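4.2 Surfaces, and what happens at the front door

I went into this part of the study expecting to write about shoe racks. Of the homes we visited in Ukard and Ruawai, nearly all had one, and I had a whole coding sheet ready for which shelf was whose. What I ended up writing down, over and over, was the surface people put things on before the rack ever came into it: the bench, the table, the bit of floor just inside. We started calling this the landing surface, and the name stuck (our Suson pilot notes call it "the dump spot," and I still like that better).

Pale wood was the favorite by a long way. People told us it "doesn't show anything," meaning dust mostly, and then in the next breath complained that it shows mud terribly. I grew fond of looking at the stuff up close. The grain in Figure 7 runs in big loose arcs with darker oval rings among them, and once you've spent a month coding entryways you do start recognizing a household by its wood.

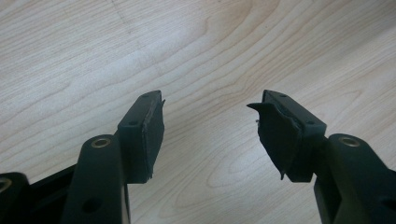 Figure 7. Pale wooden surface with curved grain and darker oval rings.

Now, the shoes. Adult shoes were dull from a coding point of view, I'm sorry to say. They came off in pairs and they stayed in pairs. Children's shoes were another matter entirely! In our 50 diary entries from Vindovcombe, parents kept coming back to the same few complaints: one shoe missing, both shoes there but in different rooms, straps left done up so the next person has to fight them open. We had planned a single code for "child's shoe, put away" and had to split it into 9 before the two of us coding could agree on anything.

Straps deserve a word of their own. Parents of younger children liked hook-and-loop for the obvious reason that a child can manage it alone, and several said it was the first thing they checked in the store. The pair of straps on the navy and white sneaker in Figure 8 is typical of what we coded as "double strap" — easy to spot even when the rest of the shoe is a blur. Padded collars got their own column too, after one parent wrote half a page about them.
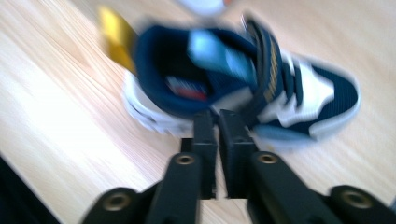 Figure 8. Child's sneaker with two navy hook-and-loop straps and a light wooden surface behind. Coded "double strap, padded collar."

We didn't code left and right separately, and I regret that. It would have let us say something about the missing-shoe entries, where all we can report now is that a shoe was missing. Section 4.3 picks up with bags and coats, which were hung up far more often than I'd have guessed from my own hallway.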